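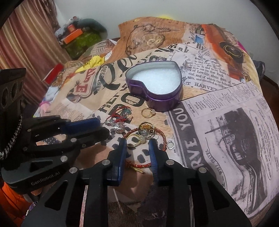

Unit 4: Collecting demonstrations by hand
Notes by Wissam Zein

A demonstration is one complete run of a task, start to finish. For sorting jewellery into a box, record each pick as its own run. Move the pieces between runs. A patterned cloth makes the model cope with a busy background. 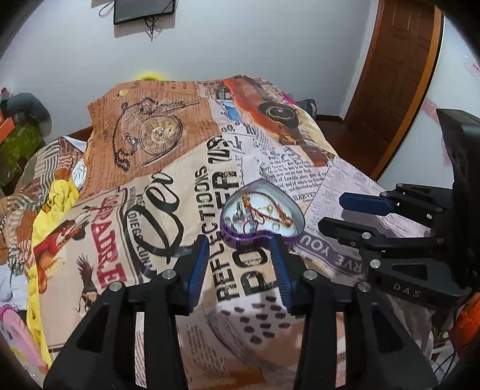

Page 57

Two grippers give two views of the task. Start both recordings before either one moves. Each group hands in 70 runs and keeps 10 back for testing. Label failed runs; do not delete them.

Reading for December: Karam, chapter 2.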